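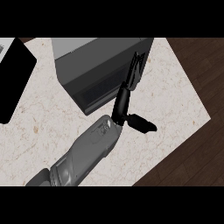 Onard Meditation Bench

Folding kneeling bench with cushion, by Jodiren

The Onard is a low kneeling bench for seated meditation. It is meant for people who find sitting cross-legged painful, or who can manage it for a few minutes and then spend the rest of the session thinking about their ankles. You kneel, place the bench over your calves and sit back. Your weight goes through the seat and your heels stay free.

We have sold benches at Brurkero for 13 years and this is the one we recommend most often to people starting out. It is also the one our regular customers tend to buy a second of, to leave at a retreat centre or at a relative's house.

Choosing a height

The bench comes in two heights, Standard and Tall. The Standard is 16 cm at the front edge and suits most people of average height or below. The Tall is 4 cm higher. Choose the Tall if you have long thighs, if your knees don't bend fully, or if you have used a low bench before and found that your lower back rounded after a while.

If you are between the two, buy the Standard and put a folded blanket on the seat. A bench that is too tall tips you forward and there is no easy way to correct that. A bench that is a little low can be raised with whatever you have in the cupboard.

The seat slopes forward slightly. This lets the pelvis tilt so that the spine can stand up without much effort. Some people feel they are sliding off during the first few sittings. Moving the knees a little further apart usually stops it. If it doesn't, turn the bench round and try it the other way, with the slope towards the back. A few customers prefer it like that and have used it that way for years.

Materials

The seat and legs are solid beech, finished with a plant oil. There is no varnish. The wood will darken where you handle it. The legs are joined to the seat with brass hinges and held open by two small magnets set into the underside. When you lift the bench the legs stay where they are, and when you want to pack it you push them in with your thumb.

The cushion is cotton drill filled with buckwheat hulls. It has a zip at one end so you can take some of the filling out. Most people remove a cupful or two. Keep what you take out in a jar, as hulls break down with use and you will want to top the cushion up in time.

Cushion colours are charcoal, rust and undyed. The rust is a dull brownish red and looks brighter on some screens than it is.

Size and weight

Seat width: 55 cm
Height at front edge: 16 cm (Standard), 20 cm (Tall)
Folded: flat, fits in the carry bag supplied
Suitable for indoor use only

The width is more than on most folding benches. We asked Jodiren for this after a good many people told us that the legs of their old bench pressed against the outside of their calves. It does mean the folded bench won't go into a small rucksack.

What to put underneath

Kneeling on a bare floor will hurt, whatever bench you use. You need something soft under the knees and the tops of the feet. A wool blanket folded in four will do. We also sell the Vergara mat, a square of cotton wadding made for the purpose, and if you order it with the bench the two are sent together at a single delivery charge.

People with stiff ankles can roll up a hand towel and put it under the front of the ankle joint. This takes the stretch off the top of the foot. You may find you don't need it after a month or so, or you may go on using it.

Using the bench for the first time

Open the legs until the magnets catch. Kneel on your mat with your knees a comfortable distance apart and your feet pointing straight back. Reach behind you and set the bench over your calves, then lower yourself on to it slowly. The legs can go inside or outside the feet, and both are fine.

Start with short sittings. Ten minutes is enough to find out whether the height is right. If your feet go numb, get up, walk about and come back. Numb feet are common at first and normally pass in a minute or two once you stand. Don't try to walk until you can feel the floor.

If you have had a knee or hip operation, or are waiting for one, please ask your doctor or physio before buying a kneeling bench of any sort. We also stock chairs and high cushions and are happy to talk through them with you.

A note from a customer

Soledad Domínguez, who leads an early morning group, wrote to us last December after ordering several Onards for her hall:

"I sat on a round cushion for years and was rather proud of it, I suppose. Then my left knee had other ideas. I was worried that the bench would feel like a lesser thing and for the first week it did. Now I forget it is there. My only complaint is the bag, which has a very short strap."

We passed this on and the bags now have a longer, adjustable strap.

Care

Wipe the wood with a dry cloth. If it starts to look pale or feels rough, rub in a little linseed or walnut oil, leave it overnight and wipe off what is left. Don't stand the bench near a radiator - beech moves with heat and the hinges may become stiff.

The cushion cover can be washed at 30 degrees once the hulls have been emptied out. Never wash the hulls. If they get damp, spread them on a tray in a warm room until they are completely dry before putting them back.

Delivery and returns

Benches in stock leave us the next working day if ordered before noon. The Tall in rust is made to order and takes longer, so please get in touch if you need it for a particular retreat.

You can return the bench within a month if the height is wrong and we will exchange it for the other one. We ask only that the cushion is clean and still has its filling. Return postage is at your cost unless the bench has a fault.

Replacement hinges, magnets, bags and filling are all sold separately and are listed under Spares.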